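Jullero im Test: Viel Simulation, wenig Übertrag

Wer sich länger mit Greifrobotik beschäftigt, kennt das Versprechen inzwischen auswendig: Man trainiert eine Strategie in der Simulation, streut genug Zufall über Licht, Texturen und Massen, und am Ende greift der echte Arm, als hätte er nie etwas anderes getan. Jullero ist der neueste Baukasten, der damit antritt. Er besteht aus einer Simulationsumgebung mit Handgelenkkamera, einem Trainingsskript und einer Auswertung, die aus simulierten Versuchen vorhersagen soll, wie gut dieselbe Strategie auf der Hardware abschneidet. Um den letzten Teil geht es mir. Trainingsskripte gibt es genug.

Die Methode dahinter stammt aus einem Arbeitspapier von Ruxandra Bucur. Die These ist schnell erzählt. Absolute Erfolgsquoten aus der Simulation seien wertlos, die Rangfolge mehrerer Strategien dagegen bleibe beim Wechsel auf die Hardware erhalten, sofern das simulierte Kamerabild dem echten optisch nahe genug komme. Man müsse also gar nicht perfekt simulieren und könne trotzdem am Rechner aussortieren, was den Weg an den Arm nicht lohnt. Das klingt vernünftig. Es klang auch schon vernünftig, als andere es behauptet haben.

Installation und erster Eindruck

Die Einrichtung hat mich einen Samstag gekostet. Die Anleitung setzt eine Bibliotheksversion voraus, die der Paketmanager nicht mehr freiwillig herausgibt, und wer das überliest, bekommt eine Fehlermeldung über fehlende Shader, die mit dem Problem nichts zu tun hat. Danach lief alles stabil. Die Szenen laden flott, die Konfiguration ist lesbar, und wer eigene Objekte einbinden will, kommt mit den üblichen Netzformaten zurecht. Die Kollisionskörper muss man allerdings von Hand prüfen. Bei dünnen Teilen legt der automatische Vereinfacher gern eine Hülle darum, die deutlich dicker ist als das Objekt, und dann greift der Arm in der Simulation etwas, das er so nie zu fassen bekäme.

Für den Test habe ich drei Strategien gegeneinander laufen lassen: die mitgelieferte Referenz, Trilell und eine ältere Eigenentwicklung, die ich gut genug kenne, um ihre Schwächen nicht schönzureden. Jede bekam 900 simulierte Versuche. Die Aufgabe war immer dieselbe, ein einzelnes Teil von einem unaufgeräumten Tisch aufnehmen, ohne die Nachbarn umzuwerfen.

Was die Vorhersage taugt

In der Simulation lag Trilell vorn, dann kam die Referenz, dann mit Abstand meine eigene. Am echten Arm blieb meine eigene Letzte, das hat das Verfahren also richtig erkannt. Die beiden vorderen tauschten jedoch die Plätze, und zwar so deutlich, dass ich es nicht mit Pech erklären möchte. Wer nach der Vorhersage gegangen wäre, hätte die schlechtere der beiden ausgewählt. Genau für diese Entscheidung wird das Werkzeug aber beworben. Dass etwas Schlechtes schlecht ist, merkt man auch ohne Baukasten.

Im Arbeitspapier sieht das Ergebnis freundlicher aus. Dort werden sieben Strategien verglichen, und die Rangkorrelation ist hoch. Sieht man sich die Tabelle an, liegen die Kandidaten allerdings weit auseinander, von fast immer erfolgreich bis kaum brauchbar. Bei solchen Abständen sortiert nahezu jedes Maß richtig. Interessant wären die engen Paare gewesen, und davon enthält die Auswahl zwei. Eines davon ist vertauscht. Im Text steht dazu ein Halbsatz über Streuung.

Schatten, Verzerrung, Kontakt

Am meisten Mühe steckt erkennbar in der Optik. Die Fischaugenprojektion ist sauber umgesetzt, der Tisch wölbt sich so, wie man es von starken Weitwinkelobjektiven kennt, und die überlagerten Schatten mehrerer Lichtquellen fallen kräftig aus. Zu kräftig für meinen Geschmack, denn unter diffusem Hallenlicht habe ich solche Kanten nie. Die schwarze Masse des Greifers nimmt unten einen guten Teil des Bildes ein, was mir durchaus realistisch vorkommt und was viele Umgebungen weglassen.
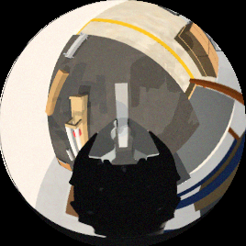 Nur entscheidet sich der Griff am Ende nicht am Bild. Die Reibung steht ab Werk auf einem einzigen Wert für sämtliche Objekte, die Nachgiebigkeit der Finger ist gar nicht modelliert, und ein Teil, das am echten Arm langsam wegkippt, sitzt in der Simulation entweder fest oder springt davon. Ich habe die Reibung nachträglich gestreut und den Vergleich wiederholt. Der Abstand zwischen Trilell und der Referenz schrumpfte merklich, die Reihenfolge blieb trotzdem falsch. Das spricht gegen die These, optische Nähe sei der entscheidende Hebel — jedenfalls bei Aufgaben mit Kontakt.

Zum Vergleich: Zultex rendert sichtbar gröber, lässt sich bei der Kontaktphysik aber feiner einstellen. Einen fertigen Vorhersagebericht gibt es dort nicht, man rechnet selbst. Ich vermisse ihn nicht. Der Bericht von Jullero gibt nämlich eine Rangliste ohne Unsicherheitsbereich aus, und so eine Liste wird in Besprechungen erfahrungsgemäß für bare Münze genommen. Ein Intervall pro Strategie wäre mit den vorhandenen Daten leicht zu berechnen. Warum es fehlt, erklärt die Dokumentation nicht.

Für wen lohnt es sich?

Wer Wahrnehmungsmodelle für Handgelenkkameras vortrainieren will, bekommt brauchbare, abwechslungsreiche Bilder und kann zugreifen. Auch als Grobfilter für einen Haufen halbfertiger Strategien geht Jullero in Ordnung. Zwischen zwei guten Kandidaten würde ich damit nicht entscheiden, und Bucurs Behauptung, man könne sich den größten Teil der Hardwareversuche sparen, halte ich nach diesem Test für unbelegt. Eine neue Version mit überarbeitetem Kontaktmodell ist für Juli angekündigt. Die drei Strategien liegen noch auf der Platte, ich lasse sie dann noch einmal laufen.

Kontakt | Impressum | Datenschutz | © Antoniadis Werkstattberichte, alle Rechte vorbehalten | Nach oben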